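El Club Deportivo Etetti abre la inscripción para la liga escolar de fútbol americano sin contacto

Hinness, 29/03/2026 – El Club Deportivo Etetti ha abierto el plazo de inscripción para la próxima temporada de su liga escolar de fútbol americano en la modalidad de banderas. La competición empezará en septiembre y se jugará en los campos municipales de Hinness y en el polideportivo de Caltetti.

La liga tendrá 3 categorías, repartidas por edad, y todos los equipos serán mixtos. Cada centro escolar podrá presentar un equipo por categoría. Los alumnos de centros sin equipo propio podrán inscribirse de forma individual y el club les asignará plaza en el más cercano a su domicilio.

En la temporada pasada participaron unos 70 equipos. La final de la categoría mayor, entre los colegios de Polat y Caltetti, se decidió en la prórroga con una carrera por la banda izquierda después de que ambos equipos fallaran la conversión en el último cuarto. 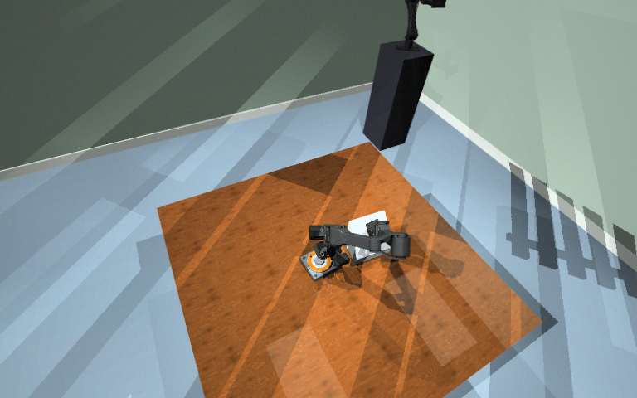
Brazo robótico sobre una mesa de madera. Imagen generada por ordenador.

La cuota será de 49 euros por jugador e incluye la ficha, el seguro deportivo y la camiseta. El cinturón de banderas lo entrega el club antes del primer partido y debe devolverse al terminar la temporada. Los hermanos inscritos en la misma temporada no pagan la camiseta si ya tienen la del año anterior.

El calendario cambia respecto a la edición anterior. La fase regular se disputará en dos grupos, a una sola vuelta, y los dos primeros de cada grupo pasarán a semifinales. Las semifinales se jugarán en Polat y la final en Hinness – en el campo de hierba, si el estado del terreno lo permite.

Las solicitudes se recogen en la secretaría de cada colegio y en las oficinas del club, en horario de tarde. Los menores necesitan la autorización firmada por su padre, madre o tutor.

Contacto de prensa: Club Deportivo Etetti, oficina de Hinness.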